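**Wanted: part-time video uploader and channel tidier, Tivoris**

Tivoris makes how-to videos for people who own a home and regret parts of it. We have 511 videos on our channel, and over 2 dozen of them are called "final_final." We would like someone to do something about this.

The job is 4 hours a day, mostly from your own desk. You would upload new videos, write titles a person might search for, fix the captions (ours recently turned "grout" into "trout" for a whole episode), and sort everything into playlists. You would also answer comments. Most are polite. A few are from a man who disagrees with us about caulk, and he is often right.
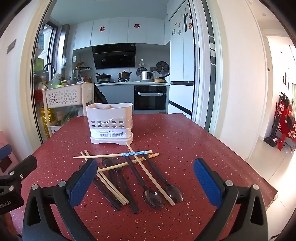

*Utensil caddy on the red speckled tabletop.*

You should know your way around a video channel's settings page and be able to explain, calmly, why a video uploaded five minutes ago still looks blurry. Editing skills are nice to have. Patience with slow uploads is required, as the Kastmont office has the internet connection it deserves.

**What you get**

- Hourly pay, every 2 weeks, on time
- A used but decent laptop
- Full say over thumbnails, within reason
- No dress code and no morning huddle

**To apply**

Send a short note and a link to any channel you have worked on, even if it is mostly your cat. Tell us one title on our channel you would change and what you would change it to. Put "Job 2074" in the subject line or our mail filter will eat it. We start reading on 26th January and hope to have someone in place by the middle of February.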